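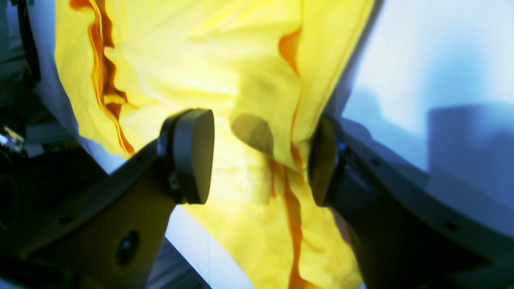
Yellow fabric with the light coming through it.

In Praise of the Ugly Curtain

26/04/2023

I have lived in my apartment on Koller Street for four years, and for most of that time my bedroom had the blinds it came with. You know the kind. White plastic, one slat bent, a little wand that spins and does nothing. I never chose them. I never would have chosen them. I just woke up next to them every morning like we had an arrangement.

Then last spring I bought a pair of yellow curtains, and I have become a bore on the subject ever since, so here is my whole case in one place and my friends can finally have some peace.

My opinion is that most of us are scared of color at home, and that we've been talked into it. Go look at rental listings for ten minutes. Everything is gray or it's the kind of white that has a sandy name. Gray floor, gray couch, gray rug with a lighter gray squiggle on it. I walked through a new building in Blackwood with my sister when she was apartment hunting (she's braver than me and asks about the water pressure) and I swear I couldn't tell you which of the units we saw was the one she almost took. They had all been decorated for a person who might show up later and have an objection.

That's the part that bugs me. We pick things for the next guy. Even people who own their houses do it! My parents have been in the same house in Nerton since before I could drive and my mother still says she can't paint the dining room green "in case we sell." They are not going to sell. My dad has labeled the fuse box in three colors of marker. A man who labels a fuse box like that is staying put.

And look, I get it, resale is real money and paint is a pain. But curtains? Pillows? A lampshade? You take those with you. There's no future buyer of my lampshade.

The other thing people say is that they'd get sick of it. I used to say this too. I said it in the store, out loud, holding the yellow ones, while a lady waited for me to move so she could get to the shower rods. What if I get sick of it? But I was already sick of the blinds. I had been sick of the blinds since move-in day and it had never once struck me as a reason to do anything. Somehow being tired of something boring doesn't count, and being tired of something bright is a disaster you should plan around for months.

The curtains cost me $96 for the pair, and that's a lot for me to spend on cloth. In the same store there was a linen set in "oatmeal" for $490. Four hundred and ninety dollars! For oatmeal! I stood there and did that thing where you touch the expensive one and nod like you're considering it.

I'll be fair and tell you what's wrong with mine. They wrinkle if you so much as look at them. I hemmed one side a little shorter than the other and I'm not going back in. They don't block much light, so if you work nights or have a baby, please ignore me and buy the thick ones. My downstairs neighbor asked if I'd done it on purpose, and I've decided to hear that as a compliment.

But the mornings! My window faces a parking lot and the back of a tire place. It was never going to be a view. With the curtains closed and the sun up, the whole room goes the color of lemonade and I lie there for a few extra minutes feeling like a person on vacation in somebody else's life. Even in February, even with the tire place going. I don't know how to put a price on that, though I guess I just did, it was $96 plus the rod.

I'm not asking anybody to paint a ceiling orange. I went to a party once in Hamov where the host had a purple bathroom, purple towels and all, and I'll admit I washed my hands fast. You can overdo it. I'd still rather have dinner with that guy than with whoever is behind the oatmeal.

So if there's a loud thing you keep going back to look at, a red chair or a blanket with parrots on it or whatever yours is, and the only thing stopping you is some imaginary visitor with better taste, I say get it. Keep the receipt if that helps you sleep. I kept mine on the fridge until the middle of May, and then I needed the magnet for something else.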